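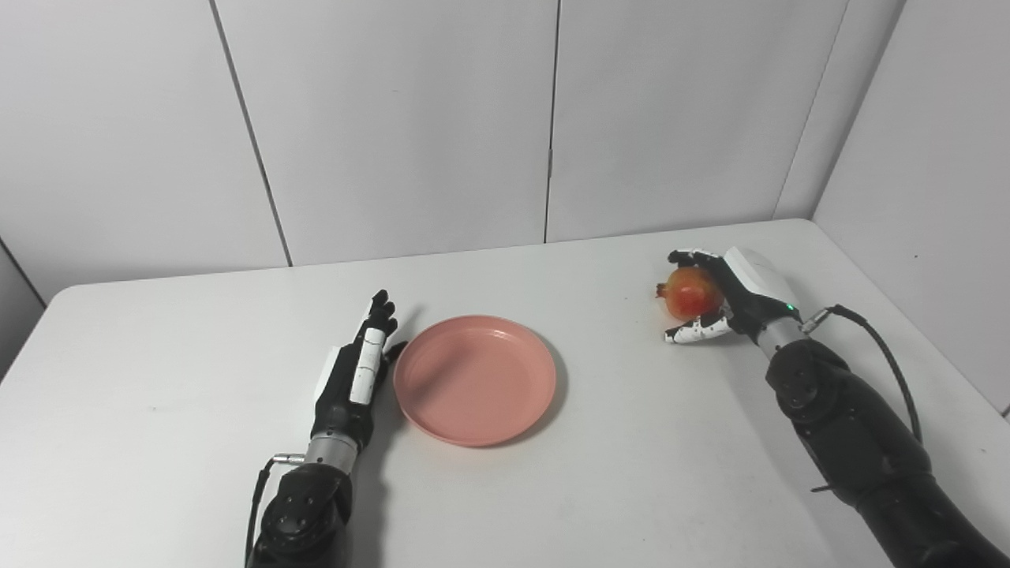 How should you keep a pomegranate before you open it?
Leave it whole and dry. It will sit on the counter for several days, and longer in the fridge drawer. Wash it right before cutting, because a damp skin goes moldy fast.

Pick one that feels heavy for its size. Color tells you very little – yellow patches on the skin are fine, but soft brown spots are not.

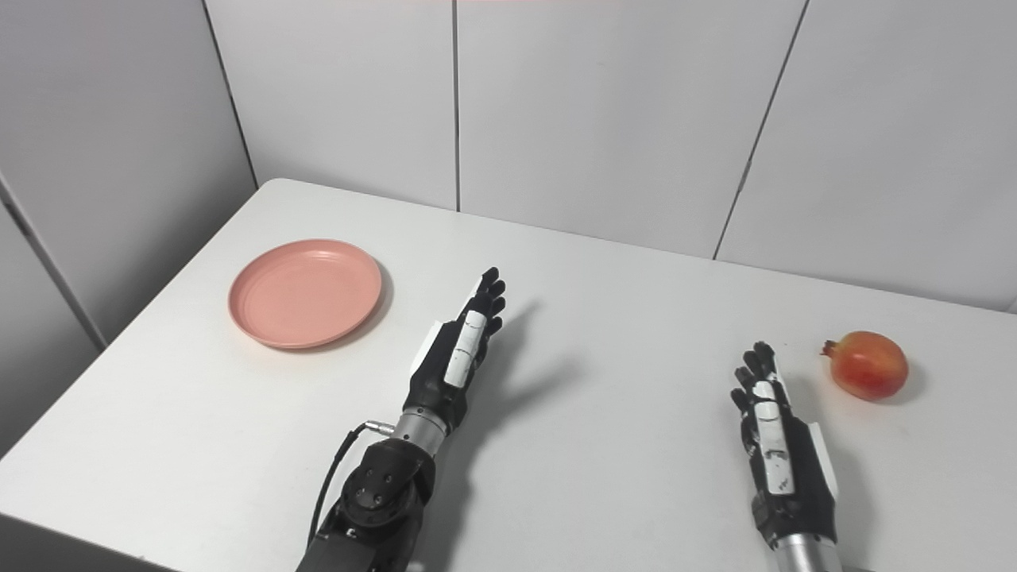 To open it, slice a thin cap off the crown end and score the skin along the ridges, then pull the sections apart over a bowl of cold water. The seeds sink and the white pith floats, so you can skim it off. Drain the seeds for 10 minutes and blot them with a towel.

Wear an apron. Juice on a light tabletop should be wiped up right away – dish soap first, then baking soda paste if a mark stays.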